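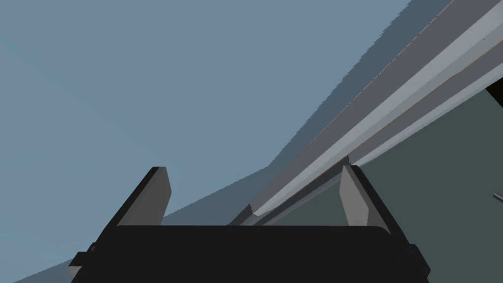

Could visitors try the robot themselves at the open day?
Anyone who put their name on the sheet got a turn in the simulator, and children were welcome so long as a grown-up sat beside them.

Gizella Hajdu had been on her feet since early morning when we finally found two chairs and a pot of tea, and she was still happy to talk about the day. She runs the training room at Nonero, in Skokumton, and the May open day was her idea from the start.

"I wanted people to have a go before they made up their minds," she told me. "You can stand behind a rope and watch a machine all afternoon and go home none the wiser."

So the visitors practised in simulation first, with a gripper on the screen and a pair of hand controls, and then wandered through to the workshop for the demonstration at 2. By closing time 700 people had come through the doors -- a fair crowd for a town this size, and she was plainly delighted.

I asked what they found hardest. "Judging depth," she said, laughing. "Everybody closes the fingers too early. I did it myself for weeks, and I had a very patient teacher!"

Her favourite visitor was a retired welder who queued three times and offered her some rather good advice about the colour of the safety lines. She's hoping he'll come back next year, and she's already asking for four more chairs.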